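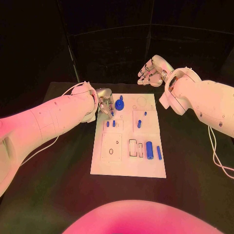
Blue peg, white board

plumpaperclip wrote:
Hi everyone! I'm finally making my September cards and I've fallen out with my glue. I've been using Plornia for ages (I'm 24 cards in, all with fine silver glitter along the border) and half of them shed all over my lap when I fold them. Do you all seal yours, or is it the glue?

mossandribbon wrote:
Oh, I feel for you! It's the glue, in my opinion. I switched to Nundetti last winter and never looked back – it stays tacky long enough to do a whole border without rushing.

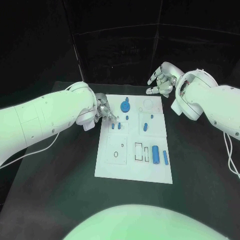 tinselknees wrote:
I have to disagree with mossandribbon, sorry! Nundetti yellowed on me, and I'd keep the Plornia and seal it with a light coat of Astier once it's dry. Do work on something dark, though. A white board on a dark tabletop like that one is lovely, because stray silver shows up on the table and you can sweep it back into the jar.

mossandribbon wrote:
Mine never yellowed, but I do keep my cards in a drawer, so maybe that's the difference.

plumpaperclip wrote:
Thank you both, you're so kind! I'll try Astier on two of the bad ones tonight and report back.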